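Small Laundry Room, Quick Fixes

April 17, 2025

Ours is 8 feet by 9 feet and it has to do everything. Washing, drying, mending, dog towels, the lot. Moved to Citberg four years ago from a place with a real basement so I had to learn this stuff fast. Typing this between loads, so no particular order.

Towels first. If they feel stiff, you are using too much soap. Cut it in half. Then cut it again. One wash with a cup of white vinegar, no softener, warm water. Shake each one hard before it goes in the dryer – two snaps, both ends. Softener coats the loops and then they push water around your back instead of soaking it up.

Musty washer. Leave the door open. Always. Pull back the rubber ring on a front loader and wipe in the fold, you won't like what you find. Old toothbrush for the corners. Empty the little drain filter at the bottom too, but put a baking pan under it first because it holds way more water than you'd think. I used a dish towel the first time. Mopped for half an hour.

Collars. Dish soap, rubbed in with your thumb, leave it while you make coffee. Works on most of it. Old yellow ones need a paste of baking soda and water and some patience. Don't put them through the dryer untill the mark is gone, heat sets it for good.

Sorting. Gave up on four hampers. Two now, one dark, one everything else. Delicates go in a mesh bag hanging on the door knob and when the bag is full I wash it. Easier on everybody.
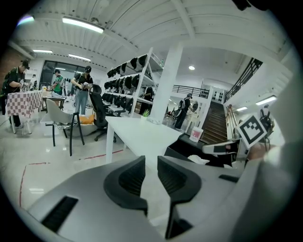 Folding. Do it hot, right out of the dryer, standing up. If you sit down it's over. Flat surface at hip height or your back will tell you about it the next morning. Fitted sheets: tuck the corners into each other, lay it down, fold in thirds, stop fussing. Then stuff the whole set inside one of its own pillowcases so you aren't hunting for the match later.

Napkins and cloths I don't iron anymore. Smooth them with the flat of your hand while they're damp, stack them, put a heavy book on top overnight. Good enough for company.

Drying rack. I have a wall one, Gavo, folds flat, bought at the hardware store in Zimonberg. Screws that came with it were too short for plaster so get longer ones and find the stud. Hang shirts by the hem, upside down, pegs at the side seams. No shoulder bumps. Jeans inside out, pockets pulled out, or the pockets stay wet till Tuesday.

Lint. Clean the screen every load, yes every one. Twice a year wash the screen itself with soap and a soft brush. Dryer sheets leave a film on it. Run water over it and if the water sits there in a puddle its time. Pull the machine out and vacuum the duct while you're at it – a crushed hose behind the dryer was why ours took two cycles to do one load of socks.

Stains, fast list. Blood, cold water only. Grease, dish soap or chalk. Grass, rubbing alcohol, test a hidden spot first. Candle wax, freezer, then scrape with a butter knife. Ink, good luck, try the alcohol and blot, don't rub.

Never mix bleach with vinegar, or with ammonia. Keep them on separate shelves so you don't grab both half asleep.

Odd socks. Clip them on a string over the machine. After a month they become dust rags.

Need to do a page on ironing boards next, I have a De Haan one with a cover that keeps sliding off and I think safety pins underneath might fix it. Dryer just buzzed.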